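Replacing a Gun Cabinet: Notes on Storage in a Small House

The present entry concerns the storage of long guns at home. It is based on the replacement of my own cabinet, which was completed this month, and it responds to several letters received after the September entry on rust. Readers who keep a large collection will find little of use in it. My household has four rifles and two shotguns, all used for hunting or for the club range at Hornberg.

The previous cabinet was a Wason, bought secondhand and in service for seven years. It was made of thin sheet steel and closed with a simple key lock. Its lock never failed. The trouble was the door, which had begun to sag on the lower hinge and had to be lifted slightly before the bolt would pass. A cabinet that is awkward to close will sooner or later be left open, and I considered that sufficient grounds for retiring it.

The replacement is a Lokent with a mechanical dial. It weighs 285 pounds empty. I considered an electronic keypad at some length and decided against it. Keypads are quicker, and many owners are well served by them, but I did not wish to add another battery to the list of batteries I am expected to remember. The dial takes longer to open, particularly in poor light. I have accepted this. Owners who rely on a firearm for home defense will have different requirements and should look into a separate quick-access box for that purpose.

Location. The old cabinet stood in the basement, against the outside wall. Moisture was a constant problem. In late summer the gauge on the shelf regularly showed 80 percent humidity, and the bluing on one of the shotguns suffered for it before I took the matter seriously. The new cabinet is on the ground floor, in the closet off the back room, on an interior wall. The floor there is concrete under the carpet, so anchoring it was a simple matter. The carpet was cut away beneath the base so that the steel does not sit on fabric, which can hold damp.

Delivery. The dealer, Edwards, offered delivery to the curb or to the room. I paid for the room and would advise others to do the same. Two people brought it in on a stair cart, and the only damage was a scrape on the closet trim. Measure every doorway on the route, with the doors on their hinges, and measure again at any point where the cabinet must turn. My own measurements left out the handle on the safe door, and this caused some delay.

Anchoring. The manufacturer supplies four bolts and expects all four to be used. An unanchored cabinet of moderate weight can be tipped and pried, or simply wheeled out of the house. Local codes and rental agreements differ, and tenants should obtain written permission before drilling.

Ammunition. I keep ammunition in a separate locked steel box on the opposite side of the closet. In some places this is required by law, and it is a sound practice elsewhere. The box holds 800 rounds of rimfire and a smaller supply of centerfire, each in its original packaging. Loose rounds in coffee cans were the custom when I was young - I do not recommend it.

Humidity. A small electric drying rod is fitted at the floor of the cabinet, with its cord passed through the opening at the rear. A can of desiccant sits on the top shelf as a second measure. I check the gauge whenever the cabinet is opened and write the reading on a card taped inside the door. Guns are wiped down with a lightly oiled cloth before they go back. Foam-lined cases are for transport only and are stored empty, unzipped, on the closet shelf.

Records. Each firearm is listed by make, model and serial number, with photographs of both sides. One copy is kept with the household insurance papers and another is kept away from the house. The combination is written on neither.

The old Wason cabinet has been emptied and will be used for paint and solvents in the garage. Its keys are tied to the handle.
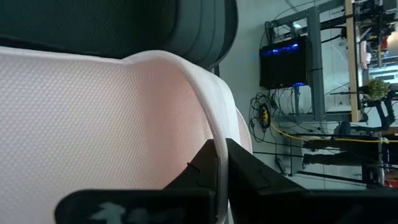
Posted by Lleucu Pritchard | 31 Jan 2021 | Filed under: Storage, Equipment

Corrections and questions may be sent through the contact page. The next entry will deal with cleaning rods and bore guides.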